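12월 26일 월요일

휴일 다음 날인데 출근했다. 사무실에는 나와 Kristof Kramer 둘뿐이었다. 연말 결산 전에 Bernia 터미널 매각 건을 정리해야 해서 어쩔 수 없었다. 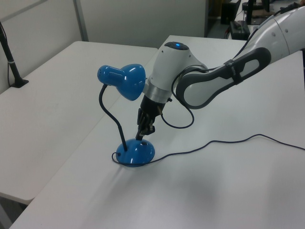

Bernia 건은 10월에 계약서에 서명하고 지금까지 종결을 못 하고 있다. 매수자는 Siltus다. 저장탱크와 부두 사용권, 그리고 Beaulieu까지 가는 송유관 지분을 함께 넘기는 조건이다. 탱크와 부두는 문제가 없다. 송유관 지분이 문제다. 다른 주주들의 우선매수권 포기 확인서가 아직 두 장 안 들어왔다. 두 곳 다 연초까지 휴무라 오늘 전화해도 받지 않았다. 메일만 다시 보냈다.

오전에는 장부가를 다시 맞췄다. 우리 Flestemico 본사 양식과 현지 법인 양식이 달라서 같은 탱크가 한쪽에서는 설비로, 다른 쪽에서는 토지 부속으로 잡혀 있다. 3분기에도 같은 문제로 이틀을 썼는데 고쳐 놓은 파일을 누가 옛날 버전으로 덮어쓴 모양이다. 처음부터 다시 했다. 11시 넘어서야 합계가 맞았다.

매각가가 장부가보다 낮으니 손실은 올해 잡아야 한다는 것이 내 생각이다. Kristof는 종결이 내년이면 내년에 잡아도 되지 않느냐고 했다. 매각예정자산으로 분류한 시점이 10월이니 그때 이미 손상을 봤어야 한다고 말했다. 그는 회계기준서를 찾아 읽더니 한참 뒤에 알겠다고 했다. 현금이 나가는 손실은 아니지만 순이익이 그만큼 줄어드니 위에서는 좋아하지 않을 것이다. 그래도 감사인이 먼저 지적하는 것보다는 낫다.

점심은 문 연 곳이 거의 없어서 역 앞에서 국수를 먹었다. 면이 불어 있었다. 돌아오는 길에 주유소를 지났는데 휘발유 값은 지난주 그대로였다.

오후에 Chathurika Chowdhury와 통화했다. 휴가 중인데 전화를 받아 주었다. 터미널 직원 60명의 고용 승계 문제를 물었다. 전원 승계가 원칙이지만 근속연수 인정 문구가 아직 초안이라고 한다. Siltus 쪽은 퇴직급여 채무를 종결일 기준으로 나누자고 하고, 우리는 서명일 기준을 원한다. 석 달 차이인데 양쪽 다 물러서지 않는다. Chathurika는 종결일 기준으로 양보하고 대신 토양 정화 책임의 기한을 줄이는 쪽이 낫다고 했다. 나도 같은 생각이다. 정화 비용은 얼마가 될지 모르지만 퇴직급여는 계산이 된다. 내일 이 내용으로 메모를 써서 올리기로 했다.

전화를 끊고 데이터룸 문서 목록을 점검했다. 전부 1,779건이다. 탱크 검사 기록 중에 파일명이 날짜 없이 올라간 것이 많아서 하나씩 열어 보고 고쳤다. 부두 준설 계약서는 부속서가 빠져 있었다. 현지에 요청해 두었는데 이것도 연초에나 올 것 같다. 환경 조사 보고서는 새 판과 옛 판이 같이 올라가 있어서 옛 판을 따로 폴더에 옮기고 표시를 해 두었다. 지우면 나중에 말이 나온다.

Kristof는 네 시쯤 먼저 갔다. 나는 여섯 시 조금 넘어서 나왔다. 난방이 휴일 설정이라 오후 내내 발이 시렸다. 내일은 두꺼운 양말을 신고 가야겠다.

집에 와서 어제 남은 찌개를 데워 먹었다. 어머니께 전화드렸더니 설에 며칠이나 있을 거냐고 물으셨다. 종결일이 정해져야 휴가를 낼 수 있는데 그 설명을 하기가 복잡해서 다음 주에 말씀드린다고 했다.

내일 할 일. 퇴직급여와 정화 기한 메모. 손상 계산서에 환율 근거 붙이기. 확인서 두 건 재촉. 세탁소에서 코트 찾기.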